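3.2 Incubation Program and Firm Sample

The sample consists of 146 firms admitted to the Boren incubation program or to one of its two satellite sites. Admission required a signed license or option agreement with a research laboratory. Firms that entered through a spin-in arrangement, in which an existing company leases space without a license, were dropped.

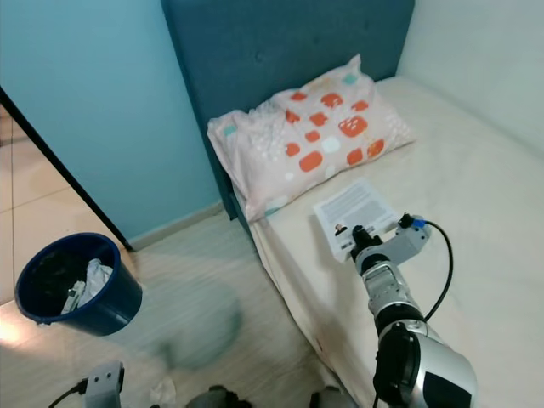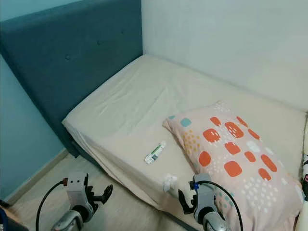
Figure 2. Bedroom with teal upholstered headboard, both panels.

Technology transfer outcomes were coded from license records, quarterly reports and exit interviews. Each record was assigned to an application field on the basis of the first setting in which the licensed technology was tested outside the laboratory, following the scheme of Sartori and Orlandini. Domestic interiors form one field, and a furnished bedroom with a bed and an upholstered headboard (Figure 2) falls under it regardless of the sector named in the license. Hospital wards and hotel rooms are coded separately. Where the first test site could not be established, the field was left blank and the firm was kept in the sample for all models that do not use this variable.

The unit of analysis is the firm-month. After removal of months in which a firm was dormant, the panel contains 2,761 observations. Dormancy is defined as a period with no payroll and no invoiced purchases. Eight firms changed their legal name during incubation and were matched by registration number. One of these, Porkik, merged with Namby while both were tenants. The merged entity is treated as a continuation of Porkik, and the Namby series ends in the month before the merger.

Support intensity is measured as hours of staff contact per month, taken from the booking system at the main site. The satellite sites kept paper logs until the system was extended to them in July. Corrado Sartori and Gerardo Orlandini transcribed the logs independently, and differences were settled by returning to the original sheets. Legal advice supplied by Martinelli under a separate contract is excluded, as it was billed by case and the hours were not reported.

The dependent variable is the time from admission to first revenue under the license. Grants, prize money and payments from the licensing laboratory do not count as revenue. Firms that left the program without such revenue are censored at the month of exit. Section 3.3 describes the estimation procedure and the treatment of tied event times.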